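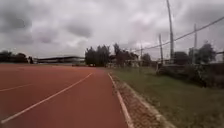 마지막 수정: 9월, 오후 4시 20분

발표 메모: 트랙 한 바퀴에서 시작하는 달리기 (15분짜리 버전)

[들어가면서]
안녕하세요, 자리 편하게 앉으시고요. 뒤쪽에 빈자리 있으면 앞으로 좀 당겨 앉아 주세요. 제가 목소리가 그렇게 크지 않아서요. (물 한 모금 마시고 시작할 것. 지난번에 안 마셨다가 중간에 목 잠김.)

첫 화면은 그냥 트랙입니다. 붉은 바닥에 흰 레인 선, 그 옆에 잔디, 위로는 잔뜩 낀 회색 구름. 저는 이런 날씨가 달리기에 제일 좋다고 생각하는 사람이에요! 해가 쨍하면 사진은 예쁘게 나오는데 저는 두 바퀴만 돌아도 얼굴이 트랙 색이 되거든요. 여기서 손 한번 들어 보시라고 하기. "흐린 날이 더 좋다, 하시는 분?" 생각보다 많으면 반갑다고 말하고 바로 넘어가기.

[내 이야기, 짧게]
저는 학교 다닐 때 체육을 정말 싫어했어요. 오래달리기 하는 날 아침이면 배가 아팠고요, 진짜로요. 그러다 서른 넘어서 동네 모임 Usetti에 친구 따라갔다가 처음 트랙에 섰습니다. 그날 한 바퀴 반 뛰고 잔디 쪽에 주저앉았는데, 그때 모임을 이끌던 Halldóra Vigfúsdóttir 선생님이 저한테 "내일 말고 모레 또 와요" 하셨어요. 내일도 아니고 모레! 저는 그 말이 참 좋았습니다. (여기서 잠깐 쉬기. 웃음이 안 나와도 쉬기.)

그 뒤로 공책에 나간 날을 적기 시작했는데 지금까지 193번이에요. 첫 번째 공책 맨 앞 장은 글씨가 엉망이에요. 손이 떨려서 그런 건 아니고 버스에서 썼습니다.

[선 이야기]
다시 첫 화면을 봐 주세요. 레인 선이 멀리 갈수록 흐릿해지죠? 처음 뛰는 분들은 꼭 저 끝을 봅니다. 저 멀리 나무들 있는 데까지 언제 가나, 하고요. 저도 그랬어요. 그런데 끝만 보고 있으면 어깨가 올라가고 턱이 들리고, 숨이 금방 가빠지더라고요. 저는 지금도 열 걸음쯤 앞의 선을 봅니다. 고개를 푹 숙이라는 말은 아니에요. 시선만 살짝 내리는 거예요. (시범 보일 것. 마이크 줄 조심!)

트랙 가장자리 흰 선 바깥으로 자갈이랑 흙이 깔린 좁은 띠가 있는데요, 화면 아래쪽에 보면 돌이 좀 흩어져 있습니다. 저는 저런 데서 발목을 한 번 접질렸어요. 옆 사람이랑 수다 떨다가 슬금슬금 밀려난 거죠. 둘이 나란히 뛸 때는 안쪽 사람이 선에서 한 발 떨어져 주세요. 그리고 시작하기 전에 발로 돌을 밀어내지 마시고, 그냥 그쪽으로 안 가시면 됩니다. 밀어낸 돌이 꼭 트랙 위로 굴러가요.

(누가 잔디에서 뛰면 안 되냐고 물으면: 몸 풀 때는 저도 잔디 좋아합니다. 다만 화면 속 잔디처럼 고르지 않고 풀이 길게 자란 데가 있으면 천천히 걷는 정도로만.)

[전봇대 인터벌]
이건 제가 제일 아끼는 대목이라 말이 빨라질 수 있음. 천천히!

잔디 너머 수풀 위로 전봇대가 솟아 있죠. 저는 이걸 시계 대신 씁니다. 하나 지날 때까지 조금 빠르게, 다음 하나 지날 때까지 걷기. 시계를 보면 자꾸 숫자랑 싸우게 되는데 전봇대하고는 싸울 일이 없거든요. Wistasum 앱도 한동안 써 봤어요. 잘 만든 앱인데 저한테는 너무 자주 말을 걸더라고요, 칭찬도 너무 많이 하고. 기록 재는 거 좋아하시는 분들은 쓰시면 되고요, 저는 전봇대파입니다.

전봇대가 없는 트랙이면 나무도 좋고 벤치도 좋아요. 움직이는 것만 고르지 마세요. 저 한번은 산책하는 강아지를 기준으로 잡았다가 계속 빠르게 뛰었습니다.

[시작하는 분들께 드리는 순서]
종이로도 나눠 드렸으니까 적지 않으셔도 됩니다. 61장 뽑아 왔어요. 모자라면 옆 분이랑 같이 봐 주시고요.

첫 주는 걷기만 해도 됩니다. 두 바퀴 걷고 집에 가세요.
둘째 주에는 곧은 구간만 가볍게 뛰고 굽은 구간은 걷기.
셋째 주부터 전봇대 인터벌을 섞어 보세요. 숨이 차서 말을 못 하겠으면 너무 빠른 겁니다.
넷째 주에는 한 바퀴를 쉬지 않고, 아주 느리게.

느리게가 어느 정도냐고 꼭 물어보시는데, 옆에서 누가 빠르게 걸으면 나란히 갈 수 있는 정도요. 창피하지 않냐고요? 처음엔 좀 창피합니다. 세 번째쯤부터는 괜찮아져요.

[마무리 전에]
신발 질문이 나오면 짧게만 답하기. 저는 Brarkeo 신발을 신지만 발 모양이 다 다르니까 꼭 신어 보고 사시라고. 오후에 가서 신어 보시라고. 여기서 길어지면 뒤 순서인 Steinarsdóttir 씨 시간까지 잡아먹음.

다음 모임 안내하고, 종이 뒷면에 연락처 있다고 말하기. 남은 종이는 문 옆 책상에 두기.

그럼 질문 받겠습니다. 앞줄부터 마이크 돌려 주세요!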